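The Sofa Is a Closet Now

We own a hamper. I want that on record before going any further. It has a lid and it lives in the hallway, maybe 11 steps from the couch, and in the years we've had it I don't believe a single piece of sports clothing has gone into it without legal pressure.

What sports clothing prefers is the couch. Specifically the chaise, the long end I fought for in the store because I had a vision of myself lying on it with a book. (The model is called the Botness. The salesman said it like I should have heard of it.) I've lain on it with a book twice. The rest of the time it's been a kind of airport carousel for things belonging to other people in my house.

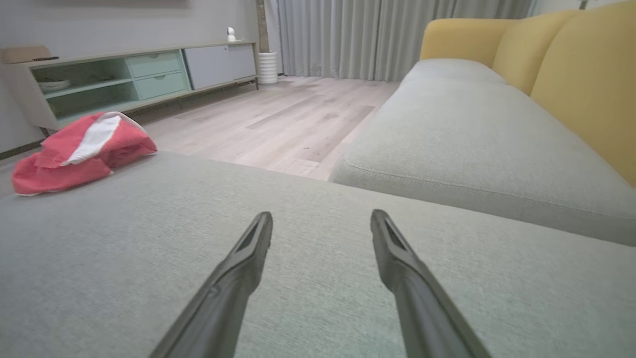 The mustard cushions were Catriona's idea

Catriona Halliday, my sister-in-law, is the only member of the family with taste, and when we brought home a sofa the color of weak sage tea she told us it needed "one brave decision." So, mustard. I was against it for a month and now I tell guests I picked them.

What neither of us planned for was red. The rec league over in Cullham puts its players in a red you could spot from a departing plane, and red on gray with mustard behind it looks like a condiment accident. I can ignore a navy sweatshirt on the furniture for most of a week. I can't ignore this stuff for the time it takes to drink a cup of coffee, so I suppose the league has done more for my housekeeping than any of the books I've bought on the subject.

Those books, by the way, all tell you to have a "landing zone" near the door. We had one. It filled up with mail and a bike pump, and the laundry moved on to better seating.
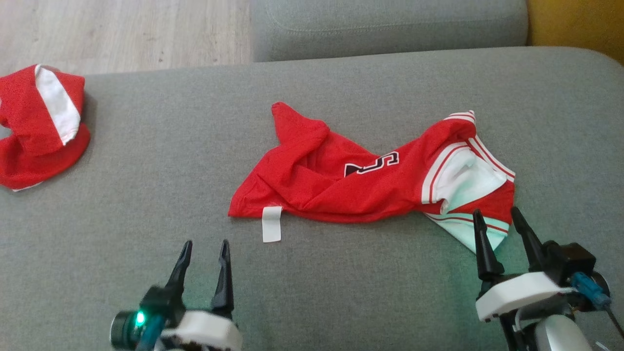 What I've learned about jerseys

Mesh doesn't fold. It agrees to fold, and then you turn your back. I've tried the shirt-store method with the sleeves tucked behind, and I've tried rolling, and the thing slithers open either way with half a number showing and the care label sticking out like a tongue.

So I've quit folding them. The current system goes like this: jersey and shorts get picked up together, because if they're separated now they will not meet again before the next game. I give the jersey one good shake so the number comes out flat. It goes on a hanger, the shorts get clipped underneath, and the whole outfit hangs on the back of the laundry room door looking like a very thin athlete.

Does the sniff test come before the hanger? It does. I'm not proud of it. Anything that fails goes in the wash on cold, inside out, with no fabric softener, a rule handed to me by a Mrs. Oyelaran at the snack table with such force that I've never dared ask what the softener would do.

Then I get the chaise back, usually until about four in the afternoon. I've put the book on it to hold my place. I'm on page 100, same as I was in September.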